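Home Textiles and Clothing Care, Unit 3: Reading a Fabric Before You Wash It

Welcome back, everybody, and I hope you had a restful week. Before we get to detergents I'd like us to slow down and talk about fibers, because so many laundry mishaps begin right there. Cotton drinks up water and doesn't mind heat, while wool would much prefer that you leave it alone.

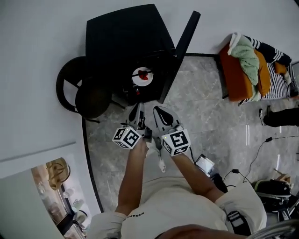 Letay Fikre

White shirts deserve a little patience (mine certainly have needed it over the years!). Turn anything with printed lettering inside out, close the buttons, and keep chlorine bleach well away from spandex, which yellows.

For next time, please read to page 19 and bring one garment with its care label still attached.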